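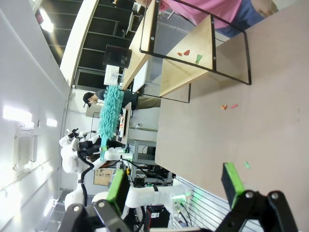 Two arms, one duster and a lot of paper scraps: an afternoon with the Denarov tidying kit

Aniela Rutkowska made me tea before she would let me ask anything, and by the time I had drunk it I had forgotten the order of my questions. It was a little after two in the afternoon, in November, and she had been at work since seven. She looks after the Denarov kit at Kemcombe, where it is sold as a package: the pair of arms, the grippers, the cameras at the wrists, and a week of somebody patient coming out to set it up with you.

"People ask me what it does, and I say it does shelves," she told me, laughing. "They look so let down! But a shelf is hard. You have an edge, you have a gap underneath, you have those skinny metal rods that a gripper would love to hook itself on. If you can dust a shelf without dragging the whole thing off the table, I'm happy to talk to you about the rest of the house."

The duster is one of the fluffy chenille kind, and the trash is colored paper, orange and red and green, torn small. I asked why they didn't use real dust, and Aniela gave me the look my aunt used to give me when I asked for ketchup. Dust is next on the list, she said. With paper, anyone standing at the table can see what got left behind, and so can a buyer who has wandered in with a coffee and 20 minutes to spare.

The green pads on the fingers were her idea, or at least she fought for them. The first set was too slick for her taste and she went through 11 kinds of rubber before settling on one. "Konrad still has the rejects in a drawer," she said. "He thinks we'll want them. We won't want them."
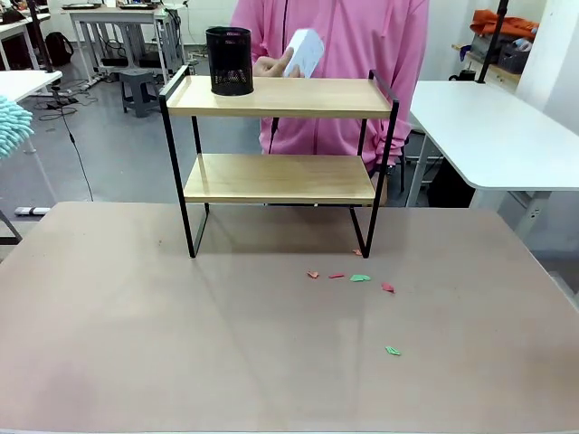 Kemcombe Home Trials Team

Konrad Czarnecka came over at this point to defend his drawer, and stayed for the rest of our talk, which I was glad of. He writes the routines that ship with the kit, and he is the one who decides what goes on the shelf and what comes off it. A small white box might get handed around for half an hour while they argue over which end it belongs on. The mesh pen holder is a favorite of his.

"It's light and it's tall and it's full of holes, so it's a pest," he said. "You brush it with the duster and over it goes. I won't sign off on a dusting routine until it has gone past the pen holder 300 times, and I mean 300 in a row, so when it fails at 280 we all go home in a mood."

I wondered whether a customer would have that kind of patience. Konrad thought about this for a good while. He said the routines come ready to run, and that what the customer mostly has to do is show the arms where their own shelf stands and how high it is. Aniela was a bit less rosy. She would set aside a full morning for it, she said, and keep the manual open, and call them before lunch if it wasn't going well.

Then there is the price, $2,439 a month with the setup week included. I said that seemed like plenty for dusting. Aniela agreed with me, and I liked her for it. Their early customers are small hotels and one furniture showroom, Tratorano, where there are more shelves than anybody wants to think about. For a family with two bookcases she would suggest waiting.

What would she change, if she could change one thing tonight? "The cables," they both said, and Konrad went on about connectors for some time, most of which I failed to write down. Aniela wants the arms to be quicker at picking up the little pieces from the tabletop, which to her mind takes far too long once the shelf itself is done. Konrad wants it slower still, and we left them discussing it over the second pot of tea.

The kit can be seen at Kemcombe by appointment, mornings preferred. Ask for Aniela, and bring the measurements of your shelf with you.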